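Kelmendi Consumer Complaint Records: README

The dataset has 82 court and agency files on the sale of pets by shops in the Fanham area. It was prepared by Zdenka Živković and Borislav Softić. Each file is one complaint from a buyer, with the answer of the seller when we could get it.

Contents

complaints.csv: one row per file
outcomes.csv: settled, dismissed, withdrawn or open
notes.txt: remarks on files where pages are missing
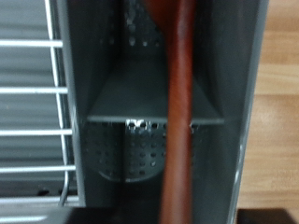
Are the names of the buyers in the data?
We replaced every private name with a number before the release. Names of shops stay, as they are in the public record.

Fields

file_id: number given by us, not by the court
month_filed: month only
claim_type: health, papers, refund or other
amount: money asked by the buyer, in dollars
vet_report: yes, no or unknown

Amounts under 200 dollars are kept in the table, but please read them with care. Many of these buyers wrote the amount by hand and later changed it. In three files we could not decide which amount is the last one, and the field is left empty.
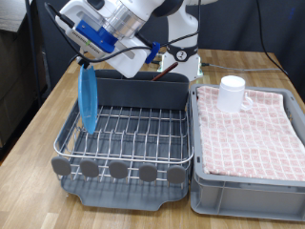 Robot arm holding a light blue plate at a dish rack.

Known problems

Version 2 corrects the claim types that were mixed up in the first release. The Holero files were scanned poorly and some dates are still missing. A complaint is only what one side says, so please do not use the table as a list of guilty shops.

Corrections can be sent to Borislav Softić. The next update is planned for December.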